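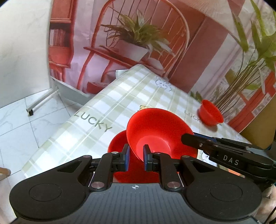

About us

Hello! I'm Blažena Ševčík, and I started Dovora with a laptop, a borrowed desk in Irley and a very long list of things that annoyed me about robot software. The list is longer now, but at least there are four of us working through it.

We write software that helps robot arms learn jobs from people. Somebody does a task by hand with a gripper, the gripper records what it saw and how it moved, and at the end of it a robot has something to copy. Our bit is everything in the middle: lining up the recordings, working out where each gripper was, throwing away the bad takes and turning what's left into something a controller can use. (My mum tells people I do "the computers for robots", and I've stopped correcting her.)

Most of what we do these days is two-handed work. Bowls, cups, lids, cloths, all the stuff you'd find on a kitchen table. I love bowls. They look so simple! But they tip, they slide into each other, they hide one another from view, and a plain one looks the same from every side, so the software has very little to hang on to when it tries to guess which way round it is. Put two of the same colour together and our first tracker used to swap them over mid-task and carry on quite happily. Sorting that out took us most of a summer.

What we make

Laltari is our main product. It takes recordings from a pair of grippers and puts them on one clock, then rebuilds the path each hand took. You can scrub back and forth, see the two paths drawn together, and mark where a grasp starts and ends. It'll suggest the marks for you and you can drag them about if it's got them wrong, which it sometimes does with thin rims. We'd rather you could fix a thing in two clicks than be told it was perfect.

Havlíček is the smaller one, and it's named after the street our first office was on. It's a checker. Point it at a folder of recordings and it looks for dropped frames, clocks that have drifted, hands that wander out of view and takes where the fingers never close on anything. It began as 55 lines of script that I wrote in a bad mood on a train. It has 17 checks in it now and it's still the thing customers write to thank us for, more than Laltari, which stings a bit.

We also do planning work for people who've got the data and aren't sure what to do next. Usually that means two arms sharing a small space without bumping elbows. We'll come to you, or you can send us recordings and we'll have a go from here.

How we work

Everyone here records as well as codes. That was my one rule when we took on our first colleague, and I've never regretted it. If you've spent a morning picking up the same bowl 70 times, you write a much kinder interface for the next person who has to do it! You also notice odd things. Patterned tablecloths, for instance, are brilliant for working out camera position, as there's so much for the software to grab hold of, and a plain white table is miserable. Busy backgrounds are good too, as long as they stay put.

We release a new version when it's ready and we write the notes ourselves, in normal sentences. If something broke, the notes say what broke and who it's likely to bother. Bug reports come straight to the people who wrote the code, so you may get a reply from me with far too many questions in it. Please answer them, I do read the lot.

We're a small company and we'd like to stay fairly small. We turn down work when we can't do it properly, and we'll tell you if somebody else would be a better fit.

Come and see us

Visitors are very welcome in Irley. Bring an awkward object and we'll see what the tracker makes of it (a colander beat us in June and it's still on the shelf, waiting for a rematch). Drop us a line through the contact form first so one of us can put the kettle on.

Blažena

Page last updated 22 Dec 2020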